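Laundry month, in pictures

Last updated: January

So I finally got around to writing about the laundry! A few of you asked after I wouldn't stop talking about folding at dinner, and Shahram Kazemi (hi, Shahram) has been on me to post something ever since I moved out to Dukbridge. I've never been a good folder. My mother rolled everything, my college roommate rolled nothing and kept it all on a chair, and I landed somewhere in between with drawers that wouldn't close.

What changed was doing it on a wide, soft, gray surface with some give to it. I used to fold on the bed, on top of a quilt with bumps all over it, and every sleeve went sideways. A plain woven cover grips the cotton a little so the shirt stays where you put it, and I can't believe I went all those years without one.
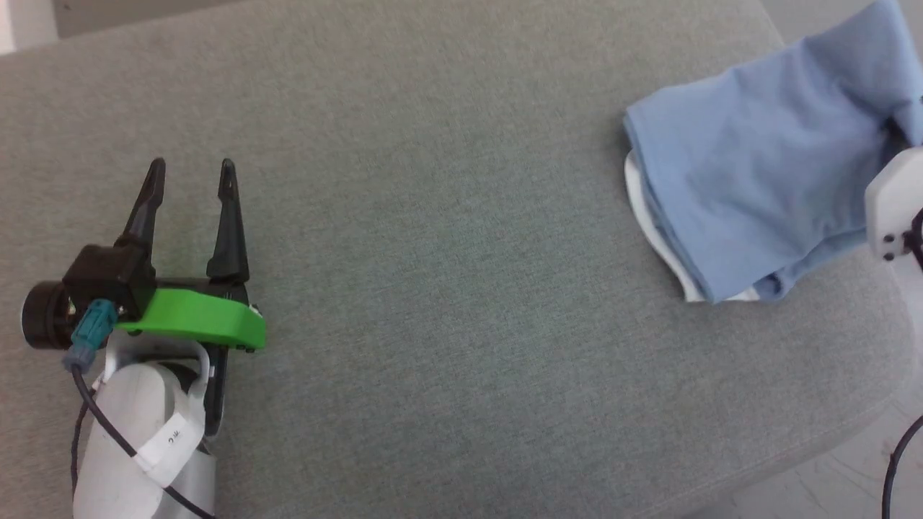 I start with light blue whenever I can. Dark shirts hide their creases until you put them on, and then you find out at the office. With pale blue you see every wrinkle right away and can smooth it with the flat of your hand (start at the collar and go down, which took me way too long to learn). I also quit making big piles. Two or three things at a time, then a coffee, then a few more. If I dump out the whole load I get grumpy by the socks.

I wash with the Rustora powder these days, the big box, and it's fine. It smells like almost nothing, and that suits me. The liquid I had before was supposed to be "alpine" and gave me a headache. The wash runs in the evening and I do the folding at 8 the next morning with the radio on, before there's any chance of getting distracted. 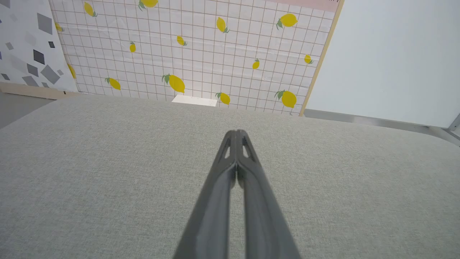
I have a real weakness for lemons, I should say. Yellow on a white grid with thin brown lines is about as cheerful as a pattern gets, and January needs it. I have a lemon dish towel from Pleria too, the little housewares shop by the bus stop, and it has been through the wash so often that the leaves are more gray than green. They had the matching apron for 20 dollars and I put it back on the hook. I still think about that apron!

Folding a card into the middle of a T-shirt is an old store trick, by the way. You lay it just under the collar, bring the sides in over it, fold up from the hem and slide it out. I did it for a while and got lovely neat squares, then lost the card behind the dresser and went back to guessing.
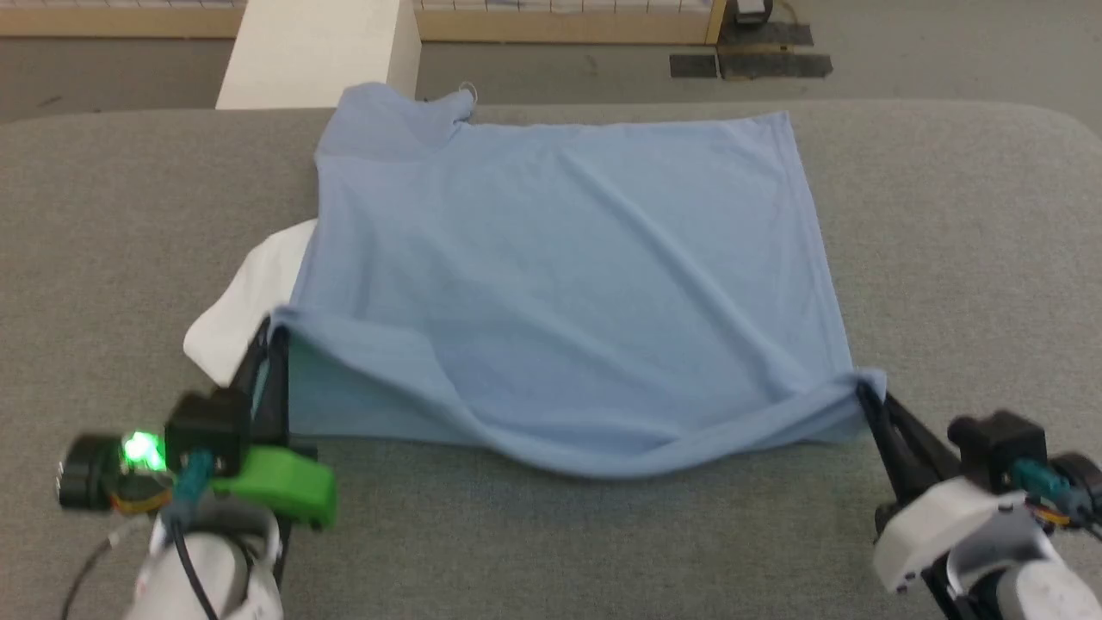

The hem is the part I'd tell anybody to slow down for. Get hold of both bottom corners, pull until the wrinkles in the middle ease up, and lay it down before you let go. Sleeves come after. If a shoulder bunches up, I lift that side and set it down again, because pushing at it from the top only moves the lump around. And keep the whites apart from the blues! I say this as a person who owns several white things that aren't quite white.

Next month I want to tackle sheets. The Vahidi fitted ones have elastic all the way around and I have never once gotten them to look like anything other than a dumpling, so if you have a method, send it my way and I'll try it out on the queen size first.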